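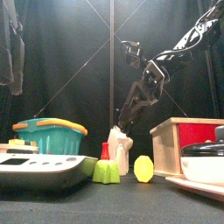

Gripper over the test table, with the basket and the wooden box on either side.

How to compare two grippers on a toy kitchen table

Posted 2018-03-19 by Bernadette Thibodeaux

This page explains how we compare two sets of gripper fingers at Honorato. You need an arm, the fingers you want to test and a table of mixed objects. Our two sets are the Nillen and the Hulano. The method should work with any pair that fits the same mount.

Setting up the table

Use a dark, matt table top and hang black cloth behind it. Pale toys then stand out well in the camera picture, and you will spend less time adjusting exposure.

Choose objects that are awkward in different ways. Toy food is good for this. You want some with flat sides, some with round sides, something soft and something large that the arm has to work around. A basket with high sides is worth having as a place to put things down, because it tests the wrist as well as the fingers.

Leave a few objects touching each other. A table where everything stands apart tells you very little.

Checking the wrist camera

Fit the first set of fingers and open them fully. Look at the wrist camera before you move anything. Both fingertips should be in view, with a clear strip of table between them. If one finger hides much more than the other, loosen the camera bracket, turn it slightly and check again. 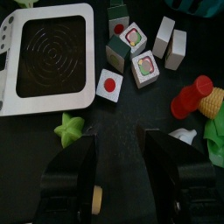 Wrist camera view with the fingers open. The red-dot cube lies ahead of the gap.

Some loss of view is normal. The left finger covers part of the star fruit here, and the right one partly hides a small white toy. Write down what is hidden, then fit the second set and do the same from the same arm position. Wide fingers often grip better but cost you view, so this note matters when you come to choose.

Running the picks

1. Save a start position in Sillatik and use it for every pick.

2. Set the closing speed to 9 and leave it there for both sets. Changing the speed halfway through is the most common mistake.

3. Start with the cubes. Go in from above, close, lift clear of the table and hold.

4. Move on to the round toys. Try each one across its narrow side first, then along its length.

5. Finish with the soft items. Lower the fingers slowly and stop as soon as they touch.

6. Make 4 attempts at each object. Score a pick only if the object stays in the fingers until you open them.

7. Put the object back where it came from before the next attempt. Tape marks show up on the camera, so we use a printed photo of the layout instead.

Working with both arms

Once you have scores for one arm, repeat a shorter run with two. Keep the middle of the table for shared work and give each arm its own side. Watch the cables when both arms reach in.

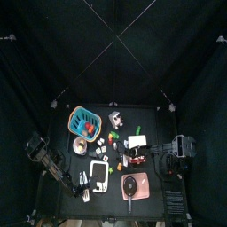 Both arms over the table, seen from the head camera.

Use the head camera for planning and the wrist cameras for the last part of the move. From higher up it is easy to misjudge how far a fingertip is from the table.

Reading the results

Our last full run came to 86 picks. The Hulano fingers did better on cubes and the Nillen fingers on anything round. We kept the Nillen set on for daily work and will repeat the test in September with new pads.

Sillatik saves the log as a text file and starts a new one after 1000 lines, so check for a second file before you add up the scores.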